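House rules for the robot on the desk

Most of the robots Dorian Vidal writes rules for are not behind a fence. They stand in ordinary rooms with carpet on the floor, and people walk past them to get to the printer. That is where he thinks the written standards are thinnest.

Vidal spent 6 years checking factory cells before he joined Estix, a small firm that advises labs and workshops. In a factory, he says, the floor is painted, the gate is locked and everyone knows who has the key. A desk setup has none of that. It has a lamp, a few cables and a coworker who wants to borrow a chair.

His answer is a short set of house rules called Edlow. The first version ran to 87 pages and was read by almost no one. The one in use since December fits on both sides of a sheet. It says who may start an arm and how close a person may sit while it moves. It says that the stop button must be within reach of the person in charge, and that a second person may press it without asking.

The longest section is on objects. Anything within reach of an arm counts as part of the job, even if it has no role in the task. A bag left on the desk has to be on the setup sheet or off the desk. The same goes for cords, towels and tissue boxes. Food items get their own line: the bowl, the cloth and the surface are to be checked before each run, and a bowl held away from the desk must have clear floor under it. 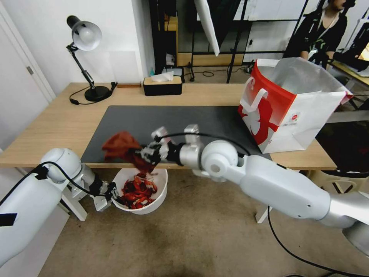
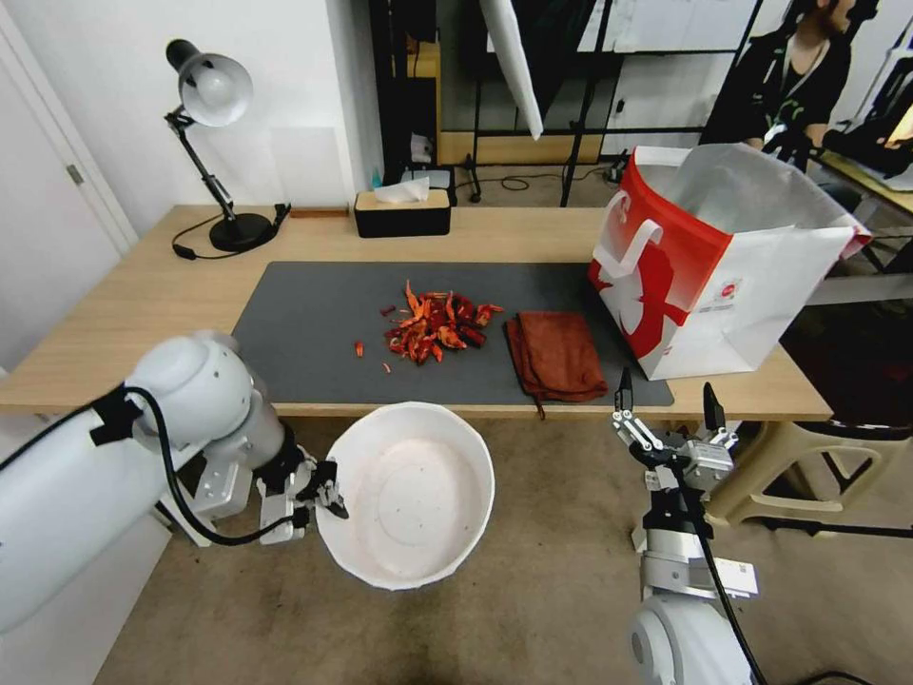 Cables take up the rest of the page. Vidal wants floor cables taped or covered wherever people walk, and arm cables tied with enough slack for the full range of motion. It is dull work - he puts it first on any visit.

Not everyone likes the sheet. Wosetti, a workshop that took it on early, asked for the seating rule to be loosened in small rooms. Vidal refused, but he did agree to let a low screen count as a barrier if the arm runs at reduced speed. The change goes into the next version, along with a blank line for the name of whoever cleared the desk.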